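Kalldale Clip Storage Bin, Clear, Light-Blue Latches
Supplied by Ratunness

Product details
The Kalldale is an open-topped bin for small household items: hair accessories, chargers, stationery, rolls of tape. It has rounded corners, a thick rim and a latch on each of two opposite walls. The plastic is clear with a slight frosting, so contents can be identified without opening the lid.

Packing
Items with a hollow centre should be filled before they go in. A roll of packing tape will hold scrap paper, short cables or spare clips in its core, and takes up no more room than it did empty.
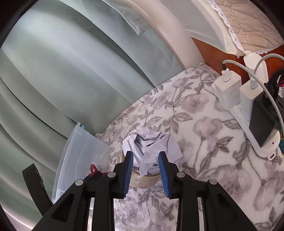 Crumpled paper in the core of a roll of clear packing tape.

Long items such as power strips do not fit the standard size. Use the Kalldale Long, or store them separately with the cable tied. Chargers should be unplugged and laid flat at the base.

Headbands are best placed first, with the curve following the wall of the bin. Claw clips and other small pieces then sit inside the arc and do not slide about when the bin is carried.

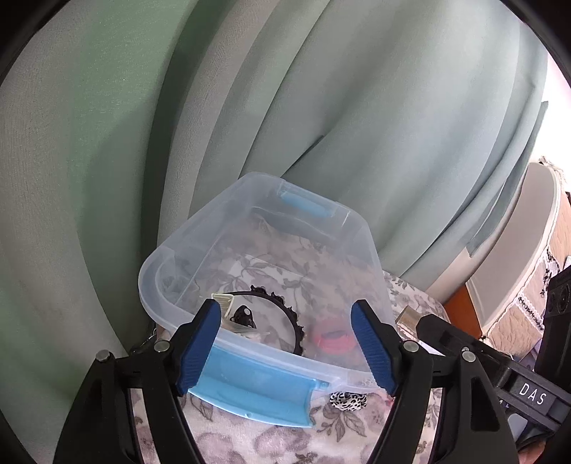

Both latches fold outwards to release the lid. Close one side fully before starting the other. If a latch will not seat, check that nothing is lying across the rim.

Specification
Latches: 2
Sizes in range: 5
Maximum load: 5 kg
Stacking: same size only, lids on
Cleaning: warm water and mild soap; not suitable for dishwashers
Spare lids and latches: order through Drurkis, quoting the bin size. Allow 15 working days.

Product queries: Domnica Bălan, Ratunness parts desk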